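Food Service Operations, Level 2
Handout 9: Portion control and plate waste
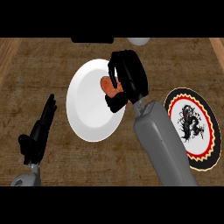
Most kitchens know what they buy. Fewer know what comes back from the dining room. Plate waste is the food that was served and not eaten, and it is recorded separately from preparation waste (peelings, trimmings) and from spoilage in the stores. If the three are mixed in one bin the figures are no use to anyone.

1. Terms

Portion size: the weight of one serving as written on the recipe card.
Served weight: what was put on the plate. It is often more than the card says, above all with rice, mash and chips.
Plate waste: what is scraped off at the wash-up, less bones, skins and paper.
Waste rate: plate waste divided by served weight, times 100.

2. Worked case: Rorkidberg canteen

The canteen at Rorkidberg served 193 hot lunches on the day of the October survey. Mean served weight was 782 g against a card weight of 725 g, so each plate went out 57 g over. Over the whole service that comes to 11,001 g, or 11 kg of food that was cooked and never costed.

The extra was nearly all starch. Staff were using a serving spoon one size too large, and the cards gave a weight but no spoon number. Meat and fish were close to the card, as they were portioned before cooking.

Note that overserving and plate waste are separate figures. Some of the extra was eaten. You need both weights before you can say how much was thrown away.

3. Plate size

A wide rim leaves less room in the well, and servers tend to fill the well whatever its size. Changing the plate can therefore change the portion without any change to the card. Two points for the practical work:

Weigh the empty plate first and set the scale to zero. Plates from the same range can differ.
Do not compare days on which different plates were used.

Bowls are dealt with in the soup and pasta handout.

4. Reading

Hutsuliak, chapter 9, on yield and portion cost. Leave out the section on banqueting.
The Fullovside school meals report, tables only.

5. Written task

Using the Cleltden data sheet, work out the waste rate for each main dish and say which one you would change first. One side of A4. Show your working — marks are given for method even where the answer is wrong.

Hand in to Rattana Thongsuk by December 14, 2020. Scales must be booked at the stores counter the day before you need them.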